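Chapter 6
Boxes, Trays, and Small Containers

In this chapter
How a storage container is chosen
Open tops and closed tops
Reusing printed packaging
Placing a container on a work surface
Keeping a container record

Key terms: footprint, wall height, reach, open-top container, cut-down box, parent container, fill line

6.1 Why containers get a chapter of their own

Chapter 5 dealt with shelves and drawers, which stay where they are put. Containers move. A box of fasteners may spend the morning on a shelf, the afternoon on a table, and the night in a cupboard in a different room. Each time it moves, someone has to be able to find it, see what it holds, and take something out without upsetting the rest.

Most storage problems in a small workshop or stockroom begin with containers that are the wrong size. In the Plavden stockroom, which is used as a running case in this book, a full count in March listed 1,233 separate small items. Of these, 1,062 were kept in some kind of box or tray. The others lay directly on shelves or hung from hooks. When Yuzuki Kudo, who ran the count, compared her list with the old one, almost all the missing items had been stored in containers deeper than they needed to be. Small parts had settled under larger ones and had been reordered while they were still in the building.

The lesson drawn at Plavden was a simple one. A container should be chosen for the way things will be taken out of it. How much it can hold comes second.

6.2 Footprint, wall height, and reach

Three measurements describe a plain rectangular box. The footprint is the area it covers on the table or shelf. The wall height is the distance from the floor of the box to its upper edge. The reach is the distance from the upper edge to the item a person wants to pick up.

In a nearly empty box, the reach is close to the wall height. In a full one, it is close to zero. This is why a box that seems easy to use on the day it is filled becomes awkward as its contents run down. Anything small ends up in a corner, where two walls are in the way instead of one.

Low walls solve much of this. A shallow box lets the contents be seen from the side as well as from straight above, and a flat item can be slid up a wall and lifted over the edge. The price is that a shallow box holds less and spills more easily when carried. For this reason shallow boxes are best kept for work in progress, with the main supply in a deeper parent container nearby.

The color of the inside also matters. Pale parts show up well against dark walls, and dark parts can be lost against them. If a box has a dark interior and must hold dark items, a sheet of white paper on the floor of the box is usually enough.

6.3 Cut-down boxes

A box does not have to be bought. Printed packaging, cut to a lower height, makes a serviceable open-top container. The printing on the outside does no harm, although it should not be relied on as a label. A box that once held crackers and now holds washers needs a new label on at least one face.
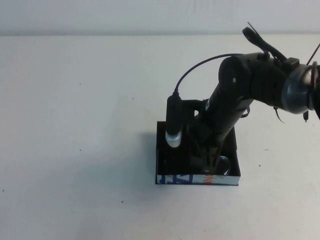
Figure 6.1 A shallow open-top box on a pale tabletop. Blue lettering and an orange patch are printed on the front face.

To cut down a box, first decide on the wall height, then mark it on all four sides and join the marks with a ruler. Cut the corners last. Corners carry most of the strength of a light box, and a ragged cut at a corner will tear when the box is picked up. A strip of tape folded over the upper edge gives a smoother rim.

A cut-down box should not be used for liquids, for oily parts, or for anything sharp enough to go through the wall. It should be replaced when the floor begins to sag.

6.4 Placing a box on a work surface

Set the box where both the opening and the space beside it are free. Items often need to be laid down for a moment between the box and their next location, and a clear area next to the box saves a good deal of shuffling. A plain, light surface makes dropped parts easier to find. It also shows dirt, so it should be wiped before small parts are laid out. Specks left on a table can be mistaken for parts, and the reverse happens too.

Light from one side throws a shadow beyond the box and leaves part of the interior darker than the rest. Turning the box or moving the lamp is normally all that is required.

6.5 The container record

Every container in regular use should have one line in the stockroom record. The line gives a number, a location, the contents, and the name of the person who last checked it. An entry from the Plavden record reads as follows:

Container 120. Table 2. Spacers, mixed. Open top, cut down. Checked 20/08/2019, H. Miyazaki.

Hatsue Miyazaki's entry does not give the number of spacers. Plavden counts the contents of parent containers only. A box on a table changes too often for a count to be of use, and the fill line, a pencil mark on the inner wall, shows when it should be topped up.

Before you read on

Choose one container that you use every day. Measure its footprint and wall height, and write down the smallest thing you keep in it. Keep your notes at hand for Section 6.6, where they will be used to work out a suitable fill line.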